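Drimance starts collecting two-handed examples for Truna, and we'd like a few more pairs of hands

For release: March

Hello from the Drimance workshop! I'm Glenys Hoani, I run data collection here, and I've been allowed to write this one myself, so apologies in advance to anybody who likes their press releases stiff and buttoned up.

The news first. We have started recording for the second part of Truna, our learning system for small, fiddly, two-handed jobs. By the end of this round we want 800 finished recordings, all of them done by people holding a gripper in each hand. Once they're checked, they go to our partners at Quinlan, who look after the training side and who have been asking me for them since before we had the tables built (hello, Quinlan, they're coming).

The first part of Truna was all one-handed work. Pick up a peg, put it in a tray, pick up the next one. It gave us a decent start, but most of the jobs people do at a bench need both hands, and the hands are usually doing different things. One steadies the box while the other goes in after whatever is inside. Or they swap halfway through, or one of them just hangs about being useful. We never think about any of this when we do it ourselves, and a system has to pick it up from somewhere, so we show it. Over and over again!

The grippers are hand-held, so there's no arm to drive and no joystick to get the hang of. You strap in, you squeeze, and you do the job more or less the way you'd do it at home. Most people are comfortable before their first tea break.
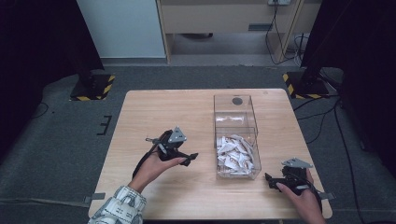 A gripper on each side of the clear box of folded and crumpled paper, one of the tabletop jobs in the Truna collection.

Paper has become my favourite thing to work with, and I didn't expect that. It squashes, it catches on its neighbour, and when you go in for one scrap you quite often come out with three. Folded pieces behave differently from crumpled ones, and a clear-walled box brings its own trouble for anything that has to judge where the sides are. A recording where somebody fumbles, lets go and has another try is very welcome here. We label it and we keep it. I would much sooner send Quinlan a messy recording that somebody finished properly than a lovely smooth one where the box had been set up to make life easy.

Bianka Dudás wrote the collection plan and checks the recordings as they come in. I asked her for a quote and got this: "Please tell people to stop tidying the box between goes. I want the pile how it was left. If everyone straightens it, the system only ever learns about straight piles, and then we send it to a real bench and it falls over." So there you are, you've been told.

Sessions last two hours, with a proper break in the middle, and each person does no more than two in a week. Your wrists will thank us. You don't need any background in robotics, and left-handers are especially welcome, as we're short of them at the moment. Everyone is paid for their time, including the bit where we show you how the straps work. We don't record sound, and you can ask for your session to be deleted any time before it goes over to Quinlan.

After paper we're moving on to the Rivier set, which is lids, pouches and soft packaging, and I'm already dreading the pouches. If you make or pack something awkward and you'd like to see it in there, do get in touch. We're always on the lookout for nuisance objects.

We're holding an open afternoon at the workshop on Friday from 2 o'clock, for press and for anyone who fancies a go. Bianka will be on hand for the technical questions and I'll do the rest.

Press contact: Glenys Hoani, Data Collection, Drimance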